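A Name for Every Gray
A conversation with Sixten Haugen

2019-02-10

Sixten Haugen does not like the word "creative" when it is used about him. He worked for a long time at Zirton, the paint maker in Haugland, and his task there was to give names to the colors. He prefers to say that he was a clerk who had a good dictionary. When I called to ask for an interview he wanted to know first if I intended to make fun of color names. I told him no. "Then you can come," he said, "but you should know that some of them deserve it."

He now lives in Rurkedstead, in a street behind the old school, and he received me in the kitchen with coffee and a plate of rye crackers. He speaks slowly and often returns to a sentence to repair it. I have kept some of these repairs in the quotations, since I think they belong to his way of thinking.

Haugen came to Zirton as a young man to work in the laboratory, where he mixed samples and wrote down the results. In those days the colors had numbers only. A customer asked for a number, the shop looked it up in a binder, and the tin went over the counter. It functioned well, he says, except that people did not remember the numbers. They came back to the shop a year later to repaint one wall and they said, it was the green one.

"And we had so many green ones," Haugen says. "The shop called us, and we had to ask, is it the green like a pea or the green like a bottle? Already then we were naming. We did it on the telephone, every day, and threw the names away again."

He began to write these telephone words down on the backs of the sample cards. His manager found the cards and asked him to continue. The first printed range with names had 200 colors, and Haugen had proposed nearly all of them. He still has one copy of that color chart, and he fetched it for me from another room. The paper has turned a bit yellow, so the whites on it cannot be trusted any longer, but the names can be read: Pea Shell, Wet Brick, Kettle, Old Rope, Ferry Blue.

I asked which of them he is most content with, and he pointed at Old Rope without hesitating.

"It is a beige," he says. "Nobody wants to buy a beige. But everyone has held an old rope, you know how it is in the hand, it is dry and a little bit rough. The person thinks of the hand and not of the beige. I believe this one sold for many years. I never asked for the sales numbers, I was a bit afraid of them."

His method was simple and he describes it as boring. He put the painted card on the window sill in the morning and left it there. He looked at it when he came in, before lunch, and again when the light was going. If the color made him think of the same thing each time, he wrote the thing down. If it made him think of a different thing each time, he waited. There was one pale violet which waited for seven months. It was finally sold as Late Lilac, a name which he still finds weak. 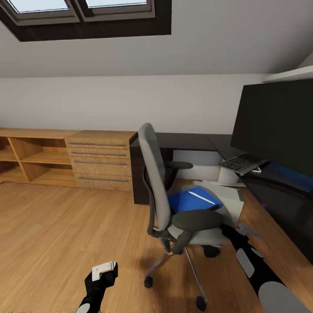

White was the most difficult part of the work, and we talked about it for almost an hour. There is hardly a house without a white wall or ceiling, Haugen says, and hardly a customer who can explain which white it is. In the trade they speak of warm and cold whites, of broken whites and clean whites. In the shop a person says only "white," and becomes upset when there is a whole wall of choices.

"A white is never alone," he says. "You have the ceiling, and the ceiling is beside the wall, and there is wood also, and the wood is yellow or it is brown. All of them put something into the white. So when people ask me what is the right white, I ask what is standing next to it. They think I am being difficult. I am being difficult, but it is also the correct question."

He tells about a woman who came to the factory with a kitchen drawer under her arm. She had bought the same off-white three times and was sure that the tins had been mixed wrongly, as it looked pink at home. The laboratory measured her paint and found it correct. Haugen then asked her what color the floor was. It was a red linoleum. "She was not happy with the answer," he says. "She had carried that drawer on the bus."

From this came a group of whites which were named after their neighbors. There was Beside Oak, Beside Brick and Beside the Window. The sales department found the names odd and wanted to change them, and the discussion went on through all of May one year. Haugen won for two of the three. Beside the Window was changed to Morning White, and he mentioned this twice during our conversation, so I understand that it is not quite forgotten.

I asked him if a name can be false. It is a question I had prepared at home, and I was a little proud of it, but he had evidently thought about it far longer than I had.

"Yes, it can be false in two ways," he says. "The first is when you name a thing that has another color. We had a yellow called Straw, and a farmer wrote us a letter. He put some straw in the envelope. He was right, it was a completely different color, ours was like butter. The second way is worse. It is when the name is so beautiful that the person does not look anymore. She buys the name. Then she opens the tin and she is disappointed, and it is my fault. It isn't the fault of the paint."

Did this happen often?

"More often at the end. In the beginning the names were small words. Later came the competition, there was the firm Melent, they had names such as Whispered Promise. I don't say it is a bad name, but what color is it? I have asked many people. My wife said pink. My brother said it must be a gray. It was a green."

He laughed at this for quite some time, and then he was anxious that he had been unkind to Melent, whose paint he considers to be very good. He asked me to write that. He has it on his own front door.

By the time he left the firm, the Zirton archive held 2,000 painted cards, each with the proposed names written on the back and the rejected ones crossed out with a ruler. Haugen is particular about the ruler. If one crosses out by hand, he says, it looks like anger, and the next person will not dare to take up the name again. Good names were often rejected for one color and used years later for another. Kettle was first proposed for a brown.

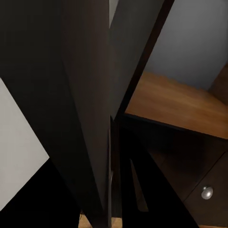
Gray is the color family he would gladly have gone on with. The customers believed for a long time that it was for garages and cellars, and then suddenly it was wanted for bedrooms, and the laboratory had to mix new ones faster than Haugen could look at them. His advice to younger colleagues was always to judge the dark ones in pairs. Charcoal alone is only dark, he told them, but when a slightly lighter slate gray stands to the right of a charcoal surface, as it does in the picture here, you begin to see what each of them is. He also warned them about matte grays, which are never quite the same all over: a little lighter in one place, darker toward an edge, and the customer calls to complain that the paint is uneven. "It is the light that is uneven," Haugen says. "But please try to say this on the telephone to a person who has painted the whole weekend."

For a deep matte gray of this type he once proposed the name Slate Roof, Evening. The comma was a problem, because the label machine could not print it. The color was sold as Slate Roof Evening, and people read it as though it were an evening arranged by roofers. He was invited to the shop in Haugland to see the finished tins on the shelf, and says that he stood there and looked only at the place where the comma should be.

He has opinions about other languages as well. When Zirton started to sell abroad, the names had to be translated, and he took part in some of the meetings. Old Rope gave no trouble. Ferry Blue gave a great deal, as the ferries in the new country were painted white and red. One translator suggested to keep the word "blue" and choose another boat. Haugen thought this was excellent work and wrote her a letter of thanks. "She understood that the boat was for the person, so that the person could stand somewhere and look at the water," he says. "If there is no such ferry, you must give them something else to stand on."

Nowadays the names are proposed by an agency — he does not know which one — and the range has grown to 400 colors. He looks at the new chart every spring. He takes it home from the shop, puts it on the kitchen table and covers the names with a strip of cardboard, and he makes his own guesses before he lifts it. He is seldom right. I asked if this makes him sad and he thought about it while he gathered the crumbs from the table with the side of his hand.

"No. It is other people who are painting now, they have other things in their heads. I was given a blue last year, I guessed Rain Barrel. It was called Offline." He shook his head. "My granddaughter said it was exactly that color. She has painted her shelves in it."

Before I left he wanted me to see the front door in daylight. It is a brownish red, well kept, with a brass letterbox. Melent has a name for it, which he refuses to say. In the family it is called the door color, and when there is a scratch he takes the tin from under the stairs and repairs it himself.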